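Workshop Technician (Wood and Metal), Pundden
Reference 468. Part-time, 26 hours per week, permanent

Roltari is seeking a technician to maintain the shared workshops at its Pundden site. The site has 34 benches across two floors and is used by furniture makers, model makers and evening classes.
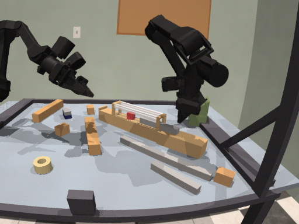 Light blue-grey table, with board on the green wall behind.

Duties
Inspection and routine servicing of bandsaws, pillar drills and extraction units.
Preparation of timber and sheet stock to cutting lists supplied by tutors.
Keeping the tool register and the maintenance log up to date.
Induction of new bench holders, in groups of no more than six.

Requirements
A recognised qualification in joinery, cabinetmaking or light engineering, or equivalent experience. Applicants must be able to read dimensioned drawings and set up a bandsaw unaided. Experience of sharpening plane irons and chisels is desirable.
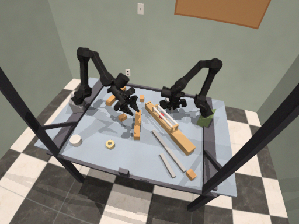
The post reports to Ryszard Kaczmarczyk, workshop manager. Hours are worked over four days, including one evening until nine. Occasional cover is required at the Vovness store, for which travel is paid. A tool allowance of £585 is paid each December.

To apply, send a CV and a covering letter of no more than two pages to Sławomir Krawczyk, Roltari, Malinowski Building, Pundden, quoting the reference number. Closing date: 2018-07-28. Shortlisted applicants will be asked to complete a short practical test.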